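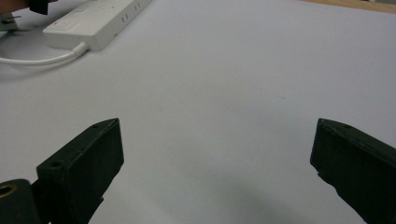
Ticket: Tabletop shows every mark, wobbles on one corner
Status: Solved, mostly
Opened by: Gudrun Midtbø
Product: Brovness work table, pale finish
14 comments · 3 shares

Original report, Monday, 8:40 a.m.

The big table in the Zornevbridge workroom has developed two complaints, or I have. First, there are cloudy rings on the top that come back after I wipe them. Second, the corner nearest the radiator dips when you lean on it, so anyone writing at that end gets a free sample of somebody else's handwriting.

The top is the matte lavender-gray one. The catalog called it a calm surface. It has been calm. I have not.

What I've tried so far:
– damp cloth, plain water. Rings vanish, rings return.
– damp cloth, dish soap. Same rings, plus streaks.
– folded cardboard under the leg. Held until lunch.

Reply from Dogbe support, 10:15 a.m.

Thank you for your report. Please confirm that the table is being used on a level floor and that the top is being cleaned with a product suitable for matte surfaces. Has anything hot been placed on it?

Gudrun, 10:32 a.m.

The floor is as level as the building, so no. Nothing hot has been placed on it by anyone willing to admit it. There is a sign about mugs. The sign has a mug ring on it.

Dogbe support, 11:50 a.m.

For the wobble, please check that the foot on each leg is screwed in to the same depth. They can be turned by hand once the weight is off. For the rings, please stop using soap, rinse the surface twice with clean warm water and dry it right away with a microfiber cloth. Do not let it air-dry.

Log, same day

1:05 p.m. Cleared the table. This took 20 minutes, most of it spent finding homes for things that had been living there since the spring: one stapler with no staples, a box of staples for some other stapler, 500 envelopes with the old address on them. The envelopes went on the windowsill, where they will presumably stay until we move again.

1:25 p.m. Lifted the bad corner and turned the foot. It went in the wrong direction very smoothly. Turned it back, then kept going. Put the table down. Now the opposite corner dipped.

1:40 p.m. Did the opposite corner. Both corners fine, the whole table now slopes toward the door. A pencil takes its time but gets there.

2:10 p.m. Screwed all the feet fully in and started over from nothing, one leg at a time, with a borrowed level. Should have done this at 1:25. Steady at last, even with both elbows on it.

2:30 p.m. First rinse. The water in the bucket went gray, so there was soap up there from well before my time.

2:45 p.m. Second rinse, then dried it straight away with the good cloth. Going with the cloth in long strokes from one end works better than circles – the circles leave circles.

3:45 p.m. Checked after 60 minutes. No rings. There are faint specks in the finish if you get your nose down to it, and I spent a while trying to rub one off before deciding it was the color.

Gudrun, 4:05 p.m.

Wobble fixed. Rings gone as of now. Your instructions were right, although the part about turning the feet by hand could mention which hand, or which direction, or prayer.

One question before you close this. I have a bottle of Wurnov surface polish in the cupboard. Can I put that on?

Dogbe support, 4:20 p.m.

Please do not use polish on the matte top. It will leave shiny patches.

Gudrun, 4:22 p.m.

Then I have found out what the shiny patch on the shelf is.

Dogbe support, 4:41 p.m.

Would you like to open a separate ticket for the shelf?

Gudrun, 4:43 p.m.

Tomorrow. Please leave this one open until Friday in case the rings come back.

Was this thread helpful? 31 yes · 2 no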